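Section 3: Oiling and curing your Floko table top

Your Floko top leaves the Fumholm workshop sanded but unsealed. It needs oil before it goes into daily use. Allow a full weekend. The oil is touch-dry overnight but keeps hardening for some days after that.

Before you start

Read the label on the oil tin as well as this section. Where the two disagree on drying time, follow tin.

Work in a ventilated room with the heater off. Tops oiled in January or during any hot spell will skin over quickly, so do them early in the morning.

CAUTION: Rags soaked in oil can catch fire on their own. Lay them flat outdoors to dry, or put them in a metal bucket of water with a lid. Do not leave them scrunched up in the garage or the bin.

3.1 First coat

1. Vacuum the top, then wipe it with a barely damp cloth. Leave it for 20 minutes.

2. Look across the surface with a torch held low. Sand out any raised fibres with the fine pad from the kit, always along the grain. Go lightly where the lines bend or curl, as scratches across the grain show up darker once oiled. 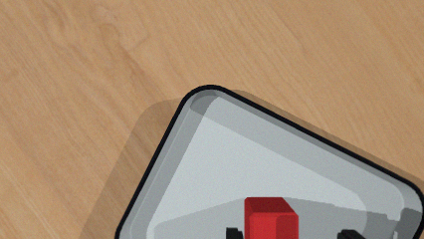 3. Stir the oil. Don't shake it.

4. Pour a small puddle in the middle and spread it with a lint-free cloth. Keep a wet edge and finish each pass at the end of the board.

5. Wipe off everything that hasn't soaked in. The top should feel smooth, with no tacky patches.

Note: Do the underside as well – one thin coat is enough. A top sealed on one face only may cup.

3.2 Second coat

6. Leave the first coat overnight, then rub back by hand with the fine pad and remove the dust.

7. Apply the second coat in the same way, using less oil. Check the colour from more than one side of the room before you wipe off, as a ceiling light can hide dull spots when you are standing right over them.
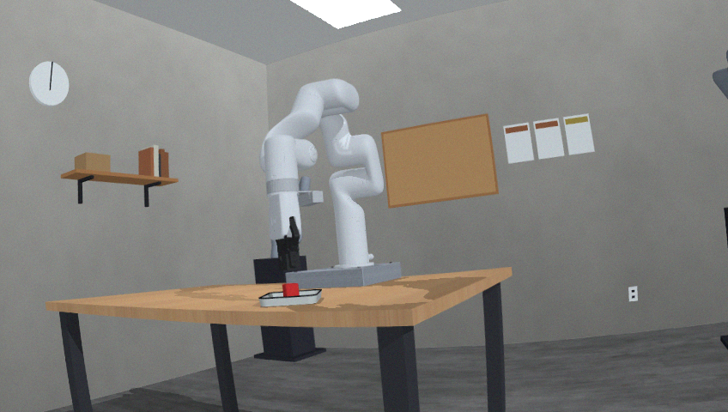
Dull spots mean the timber has taken up more oil there. Add a few drops, wait, and wipe again. Don't flood the area to catch it up.

3.3 Refitting

Slide the top back onto the base and start all the bolts by hand before tightening any of them. The slotted holes let the timber move with the seasons – leave the washers just firm.

Spare pads and washers are listed in Section 5 under part 630.

Revised 11 Apr 2021, Na-rae Bang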